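Shoe Returns and Donations at Serthorpe: Frequently Asked Questions

Answers to the questions our front desk gets most often. If yours isn't covered, email the desk and Athina Karras or Lakshmi Poduval will write back, usually by the next working day.

What kinds of shoes do you take?

Sneakers, dress shoes, work shoes, sandals, hiking boots and rubber boots, in adult and children's sizes. Brand doesn't matter. Some wear on the sole is fine as long as there are no holes and the heel is still attached.

What don't you take?

Ice skates, roller skates, ski boots, bedroom slippers, and anything with a metal cleat. We also can't take shoes that are moldy or have been soaked in oil or paint. Those go in your household trash.

Do I need to clean them first?

Knock off loose dirt and let the shoes dry all the way through. You don't have to wash or polish them. Please empty them, including socks, coins and store tissue. Leave the insoles in if they are the ones that came with the shoe. Take out custom orthotics, which we can't pass on to another wearer.

Do they have to be in pairs?

Yes, for donations. Tie the laces together, or put a rubber band around shoes that have no laces. Don't use tape on leather or suede, as it pulls the finish off. Single shoes are accepted only if you are returning one half of an Imari order that arrived mismatched. In that case, put the order slip inside the shoe.

Can I leave them in the shoebox?

Please don't. Boxes take up too much space, and everything is handled out of open bins once it reaches the floor. Flatten the boxes and put them in the cardboard cage by the side door. The exception is an unworn return, which should come back in its original box with the lid on.

What happens after drop-off?

Bags are opened and the shoes are tipped into bins. From there they are picked out one at a time, matched up, checked and sent to a shelf by type and size. Shoes that fail the check go to Cinonis for material recovery.

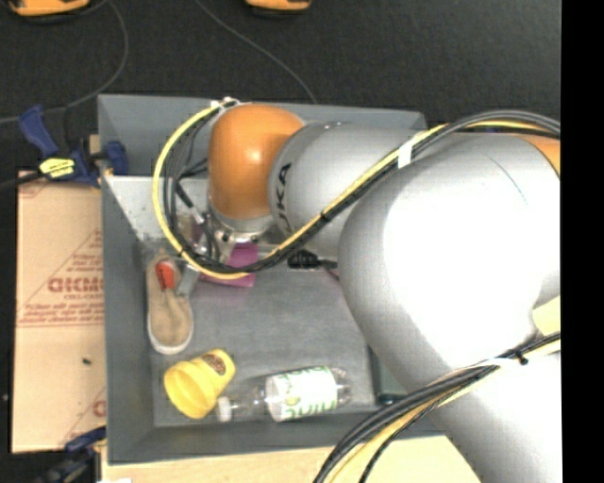
A bag dropped off in the morning is normally sorted by the end of the next day. In September, when families clear out closets for school, allow up to a week. If you are waiting on a refund, the clock starts when your order slip is scanned, so a backlog on the sorting side won't hold up your money.

Why did my pair get separated?

The usual cause is that the shoes weren't tied. Slip-ons and children's sandals are the worst for this. We hold unmatched shoes for 40 days on the singles rack. If you think we have your missing shoe, send us the size, the color and which foot, and Cecilia Agyeman will look for it.

I left something in a shoe. Can I get it back?

Possibly. Keys, rings, cards and cash found during checking are logged and kept in the office. Call and describe the item. We don't keep socks, shoehorns or shoe trees.

Is there a limit on how much I can bring?

No more than 19 pairs at the counter at one time. For anything larger, book a slot at the rear dock. Schools, teams and stores that have 275 pairs or more should ask for a pickup. Areti Stamatopoulos handles those and will want to know if there are stairs at your end.

What kind of bag should I use?

A strong paper sack or a clear plastic bag. Black trash bags have been thrown out by mistake more than once, so we stopped accepting them. Keep each bag light enough to lift with one hand.

Can I get a receipt?

Yes. Donors get a paper receipt with the date and the number of pairs. We don't put a dollar value on it. Return customers get an email when the slip is scanned. If you haven't seen it after two days, check your spam folder and then call.

Can I choose where my shoes go?

Only between the Yuan store, which sells them at low prices, and the free school program. Write "store" or "school" on the bag. Unmarked bags are split between the two.

When is the counter open?

8 a.m. to 5 p.m., closed Monday. The rear dock closes at 3:30. Please don't leave bags outside the door overnight.

Who do I contact about a problem?

Efthymia Panagiotou manages the desk. Have your receipt or order slip number ready.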